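# Two hands, two triggers

By mid-morning at Simham I had stopped thinking about the gripper in my hand, and I'd call that the best compliment I can pay it. I had come to try three hand-held designs against each other over 200 goes at the same small job, and I was enjoying myself far more than I'd expected to.

The idea is easy enough to follow. You hold the gripper, do the job yourself, and the recording is used later to teach an arm to do it. If the tool feels wrong, you move oddly, and then the arm learns to move oddly too. So the feel matters a great deal, and Geum-ok Cho, who runs the trials, has strong views on it.

"People look at the fingers first," she told me. "I look at the wrist. Ask me after 60 goes and I can tell you which handle they'll want to keep."

The first design, the Ryu, is lovely and light but has a stiff trigger, and my thumb was complaining well before lunch. The second, from Getadetti, closes beautifully softly (I could have sat there squeezing it all day!) but its fingers are wide, and anything narrow becomes a bit of a fight. The third is the one Simham builds in-house. It has a rounder body, a trigger you pull with your whole hand and a flat metal finger plate that comes almost to a point.

We ran the third one as a pair, left and right together, on the compartment box. It's a clear plastic thing with small cells and a lid with a little round knob, and it is a cruel test. The walls are thin and see-through, so you misjudge them, and you need one hand to steady while the other reaches in.
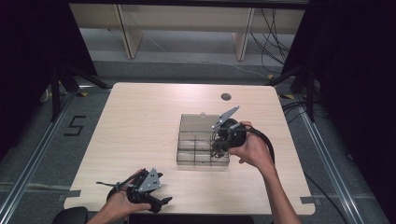

## What the cable does to you

My one real grumble is the cable. It comes off the back of the gripper and over the top of your hand, and on long reaches I could feel it nudging my wrist round. Lajos Kovács has tried a thinner one, but it failed after 395 closes, so the thick one stays for now. He'd like to clip it further up the forearm, and I'd vote for that.

Anel Makhubela, the quickest pair of hands in the building, prefers the Ryu for single-handed work and won't be talked out of it. For the box, though, she picks up the in-house pair every time, and so did I. The pointed plates go down between the walls where the wider fingers just bump the top — a small difference on paper and a huge one by the fortieth try.

The next version goes to the workshop at Rirkulberg in July, with a softer spring and a slimmer handle for smaller hands. I've already asked for another go.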